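Cell 2 walkdown, Strand room
Humanoid + desk + rack setup
Wed 20 August
Checked by: K. Major
Form: short form with comments, see Gatitz manual for the long one

Status key: OK / FIX / WATCH / N/A. Comment on anything that isnt OK. Comment on OK too if there's something the next shift should know.

Overall: released for shelf work at reduced speed. FIX items closed by end of week. Not released for floor-level pick or anything with the legs walking.

POWER AND E-STOP

1. E-stop, handheld. Pressed, arm dropped out of drive, legs held. OK
Comment: battery in the handheld changed. Old one was fine, changed it anyway, they go in September and it's one less thing.

2. E-stop, wall side. Pressed, same result. OK

3. Reset sequence after stop. OK
Comment: still needs the double press. Cellisent say that's how it's meant to be. It's not in the operator card. Somebody will stand there pressing it once and calling me.

4. Supply cable, jacket full length. OK
Comment: ran it through my hand wall to plug. No nicks. One flattened spot, looks like a chair went over it, copper not showing. WATCH.

5. Supply cable, route across floor. FIX
Comment: cable is loose on the floor. Needs the low cover strip, 4 m piece. We have one in stores, cut too short. Order new.

6. Connector at robot base. Seated, latch closed. OK

7. Breaker labeled and reachable. OK
Comment: label is in my handwriting, can somebody print a real one.

8. Charger not in use with robot tethered. N/A today

ROBOT, LEGS AND STANCE

9. Hip joints, play by hand with drives off. OK, both sides.

10. Knee joints, same. OK left. WATCH right.
Comment: slight click right knee at the start of travel. Same as last check, no worse. Logged with Enier, they want it recorded if it gets louder. Not louder.

11. Foot soles. OK
Comment: wiped both with alcohol. Floor dust builds up fast in here.

12. Shin strap. Tension OK, tail tucked in.

13. Standing hold, 50 minutes with arm out. OK
Comment: no drift I could measure. Hip temps level after the first ten or so and stayed there.

14. Shell screws, torso and thighs. FIX
Comment: 6 loose on the torso covers. Snugged by hand, no threadlock on me. Redo with the blue stuff. Do NOT use the driver on high, last person stripped one and it's now a bigger screw than the others.

ARM AND GRIPPER

15. Shoulder, full sweep with drives on, slow. OK

16. Elbow and wrist, same. OK

17. Black joint rings, gap even all around. OK
Comment: check by eye and with the feeler. Dont force the feeler in.

18. Gripper mount bolts. Torqued to card. OK

19. Gripper open / close, empty. OK
Comment: 2000 cycles since the pads were changed. Pads look good. Next change is on the schedule.

20. Gripper home position matches taught home. FIX, done
Comment: was off low. Retaught, saved, power cycled, checked again, stays put. Old file kept with the word OLD in the name, please leave it there a week.

21. Arm at shoulder height, hold in front of rack. OK
Comment: this is the approach pose for the shelf run. Gripper comes up to the mesh at middle shelf height and waits. If it's waiting anywhere else, stop and reteach, dont nudge the rack to suit.

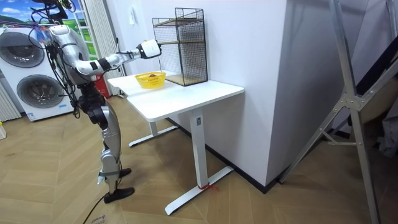
CABLES AND DRESSING

22. Torso bundle, secured top and bottom. FIX
Comment: main item of the day. Bundle loops down the front and side and hangs past the waist. Too much slack. Arm clears it in the approach pose, but I don't like it for anything lower or across the body. Wants two more ties and the loop taken up on the side. Leave enough for full shoulder travel!! Measure with the arm at its furthest, not at home.

23. Bundle, chafe at shell edges. WATCH
Comment: shiny patch on one cable where it goes over the lip. Put spiral wrap on when doing 22, same job.

24. Cables at head mount. OK
Comment: pull test on each, light. Mount is tight.

25. Connectors inside torso cover. Not checked.
Comment: needs the cover off, do it with item 14.

26. No cable under either foot. OK
Comment: check this every time before standing it up, not only on checklist day.

DESK AND RACK

27. Desk height matches the taught height. OK
Comment: height is locked out on the keypad. It's a sit-stand desk so if anyone unlocks it the whole shelf program is wrong. Leave it alone. Need to type an email? Use a different desk.

28. Desk feet flat, no rock. OK

29. Red string on the near leg. Present, knot tight. OK
Comment: that's the position marker for the leg. String stays. New people keep wanting to tidy it off.

30. Desk corner to column, no contact. OK
Comment: very small gap. Paper slides through. If it touches, the desk picks up a knock from the building side and the camera check complains.

31. Rack upright, frame square. OK

32. Rack fixed to desk. WATCH
Comment: putty only. Holds for light contact. Would like clamps before we go up in speed. Strand have the small ones, ask.

33. Three shelves level, seated on their hooks. OK
Comment: middle one sometimes sits proud at the back. Press down on it till it drops in. You feel it.

34. Shelves clear before start. OK

35. Mesh, no broken or bent wires. OK

36. Basket in pick position. OK
Comment: the yellow one. Close to the robot end of the desk, not next to the rack. Handling trial uses one item at a time in the basket, please dont fill it.

37. Basket rim, no cracks. OK
Comment: gripper closes on the item, shouldnt touch the rim. If you see marks on the rim tell me.

FLOOR AND SURROUNDINGS

38. Floor, no lifted boards in the foot area. OK
Comment: herringbone, so check along the joints both ways.

39. Handwritten floor marks readable. OK
Comment: going faint. Redo before they're gone, takes two minutes. Black marker, on the pale patch, dont write on the bare wood.

40. Metal frame on the right, feet stable. OK
Comment: all brackets hand checked. Nobody leans on it with drives on. Nothing gets hung off the struts either.

41. Window side, light on the work area. WATCH
Comment: bright sun late morning washes out the rack view on the camera check. Curtain further across fixes most of it, but keep the curtain away from the back of the robot. Clip on order.

42. Walkway behind operator clear. FIX, done
Comment: moved two boxes. They'll be back.

43. Washer-dryer doors closed before drives on. OK
Comment: both of them, upper and lower. Upper one is the one people leave open.

44. Extinguisher in date and reachable without crossing the arm side. OK on date. WATCH on access.
Comment: you have to go around the back. Raised with Strand, they will look at a bracket nearer the door.

SOFTWARE AND LOGS

45. Speed limit set to reduced. OK

46. Joint limits match the sheet. OK
Comment: sheet is rev B. There's a rev A still taped inside the cabinet, took it down.

47. Log drive space. OK

48. Fault history reviewed. OK
Comment: three soft faults since last check, all reset at the pendant, all same code, all at startup. Cellisent have the file.

49. Dry run, approach and retreat at the rack, nothing in gripper. OK
Comment: ran it at every shelf. Bottom shelf is the tight one, wrist gets close to the mesh on the way out. Passed, but watch it.

OPEN ITEMS

5 cable cover strip. Order placed, waiting.
14 torso screws with threadlock, and 25 at the same time while cover's off.
22 and 23 bundle ties and wrap. Before any cross-body moves. Arm to be locked in slow mode until signed.
32 rack clamps. Before speed goes up.
41 curtain clip.
44 extinguisher bracket, with Strand.

Recheck after 22 is done: repeat 13, 15, 16, 21 and 49. Not the whole list.

Sign-off: Katalin Major
Second signature: needed for 22 before release to normal speed. Leave blank till then.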